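Pluvstead Forums > Manipulation > Data Collection
Thread: How many grocery episodes before you change the layout?

jwaweru
We are collecting teleop examples for a shopping task on a two-armed robot with legs. The robot takes a clear basket to a produce bin, picks what the prompt asks for, and puts it in the basket. All the produce is fake. The policy gets the head camera, the joint states and one line of text.

The plan I inherited says 1,000 episodes on one layout, then rearrange the bin and do another 1,000. I think that is too many on one layout. My lead thinks a stable layout gives the model a chance to learn the grasps first. I would like to hear from people who have done something like this before I go back and argue.

Details, so nobody has to ask:
Two operators, swapping every hour.
Prompts are single item for now ("put a carrot in the basket").
An episode ends when the item is in the basket and the hand is clear.
Failed grasps stay in if the operator recovers. If an item lands on the floor we throw the episode out.

Start position for most of them, basket in the right hand and left hand up by the rim: 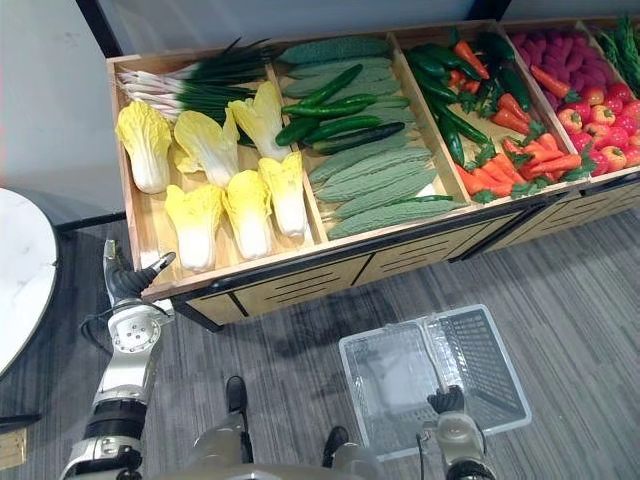 cuvside_tom
I would not do 1,000 on one layout. We did something close to that with kitchen items and the model learned where things were and ignored the text. If you asked for the cup it went to the spot where the cup had always been, even with a bowl there. We had to throw in a lot of shuffled data to get it to listen to the prompt again, and it never got as good as the run we started clean.

Change the layout every shift. It takes a few minutes.

hrissanen
I disagree with part of that. Shuffling every shift is fine if you have the people for it, but you also need enough repeats of each grasp. A cabbage and a carrot are very different for a hand. If you get eight cabbage picks, then everything moves, then eight more from some other angle, you can end up with a policy that knows to go to the cabbage and then fumbles it.

What worked for us was keeping the types in their own sections and changing what was inside each section. Turn things around, bury some, take some out. The position of each type stays put for a while but no two picks look the same. Then move the types later.

cuvside_tom
That is still memorizing position by type. The text does nothing in that setup. "Carrot" just means "that section."

hrissanen
For the first stage, yes. I said move the types later. I don't mind if the first stage learns that, because the second stage is there to break it. Our second stage was smaller than the first and it was enough.

jwaweru
Some of our sections are already mixed, which may help. There are long green peppers next to the carrots in one, and cucumbers lying on the bitter melons in another. The cucumber prompt is our worst one. Green on green, and the operators sometimes go for a melon by mistake when they are tired. We relabel those after the fact if the pick itself was good.

Hanne, how did you decide when to go to the second stage?

hrissanen
Not very scientifically. We trained a quick model every couple of days and ran it on the same set of starts. When the grasp rate stopped climbing we moved on. That was before we hit the number in our plan. So in your case I would treat the 1,000 as a ceiling.

On relabeling: keep it, but mark those episodes. The operator was looking for something else, so the path often has a hesitation in it. We found the model copied the hesitation.

gridlock
Why throw out the drops? A robot in a real store is going to drop things. If you only show it clean episodes and mild recoveries it has no idea what to do when a pepper is on the carpet.

jwaweru
Because we can't reach the floor reliably with the item. Bending that far is a separate behavior on our robot and a different group owns it. If the operator can't finish the episode there is nothing to teach after the drop.

gridlock
Then cut the episode at the moment of the drop and save the first half with a failure label. You will want it when you train something to detect failures. Disk is cheap. We deleted ours and regretted it.

cuvside_tom
Agree with that one. Never delete.

papadopoulos_lab
A point on the basket that hasn't come up. If it is clear plastic you are going to have trouble with the success check. We tried a see-through container and the model had a hard time with the rim, especially against a plain floor. Releases happened too early and the item hit the edge. We put a strip of colored tape around the rim and the early releases mostly went away.

jwaweru
We see early releases too. I had put it down to the operators. The floor is striped carpet and the basket has a grid pattern, so I assumed there was enough texture. I can try tape on one basket and leave the other alone.

hrissanen
I would be careful with tape. Then the model needs tape. If the real baskets don't have it you have made a problem for whoever deploys this. Before changing the object I would look at where the basket is held. If the right hand holds it by the handle in the same place every time, the model never has to find the rim at all, it only has to remember where its other hand is. Move it around. High, low, nearer, farther, resting on the floor, not resting.

papadopoulos_lab
Fair for a product. We were writing a paper and needed the thing to work by April.

haltcombe_ops
I run operators, I don't train models, so take this for what it is. Swapping every hour is too long for two-arm work with a headset. Our people's episodes got noticeably slower and sloppier toward the end of the hour. We went to shorter turns and the reject rate dropped. If your operators are grabbing melons when asked for cucumbers, I would look at the shift length before anything else.

Also, the person resetting the bin should not be the person who just finished driving. They put things back the same way every time without meaning to. We print a sheet with a random arrangement and they follow it.

jwaweru
The sheet is a good idea. Right now the reset is "put it back more or less how it was," which I suppose is the worst option for both sides of this argument.

cuvside_tom
Yes, that's the thing I would fix today whatever you decide about the rest.

How many prompts do you have in total? If it's single items only, you could write 5 versions of each and get some language variety without any extra driving.

jwaweru
One wording per item at the moment. I can have someone write more. My lead wanted to keep the text fixed until the grasps work, same reasoning as the layout.

hrissanen
Text can be added afterward and costs nothing on the robot. I'd leave that fight for later and use your time on the resets.

jwaweru
OK. Here is what I am going to propose. Types stay in their sections for the first block, with a printed sheet for how things lie inside each one. Quick model every couple of days, same test starts. Move the types when the grasps level off, or at 1,000 at the latest. Total stays at 2,000 so nobody has to redo the budget. Drops get cut and saved with a failure label. Basket position goes on the sheet too. No tape for now. Shorter turns for the operators.

cuvside_tom
I still think you will see it ignore the prompt at the end of block one, but that plan is much better than what you started with. When you do your test starts, include a few with two types swapped. Don't train on them. Just watch where the hand goes.

jwaweru
Will do. I'll post the swapped results when we have them.

gridlock
Please post them even if they're bad. Most of these threads stop right there.

haltcombe_ops
One more on the sheet: have the person tick it off and write the time on it. Ours started skipping the reset late in the shift and we only found out when someone went through the video.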